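Search the archive Go

Re: grasp labels from hand-held demos

June 16, 2021

> did the Skulov relabeling help at all, or is it noise? we saw nothing on Fasham in April

Helped here, a bit. Small shiny stuff is still the worst — round lids, clips, anything on a glossy top. Retrained on 28 demos, held out 11.

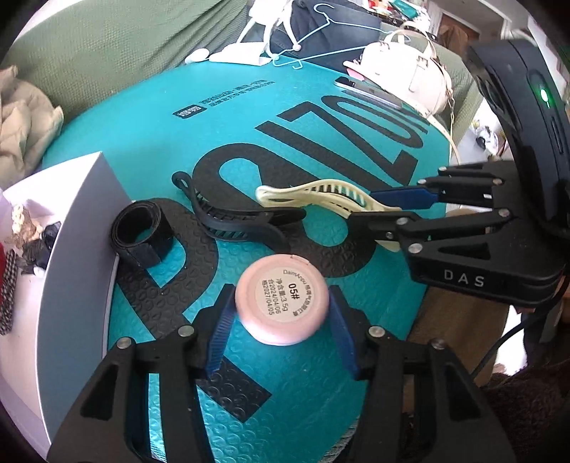
Width signal drifts once the pads squash, so we now label contact from the pads and the width togehter. Failures went from 27 to 3 on the Skála split. Havent rerun Zostotska yet, will post when done.

2 comments 0 shares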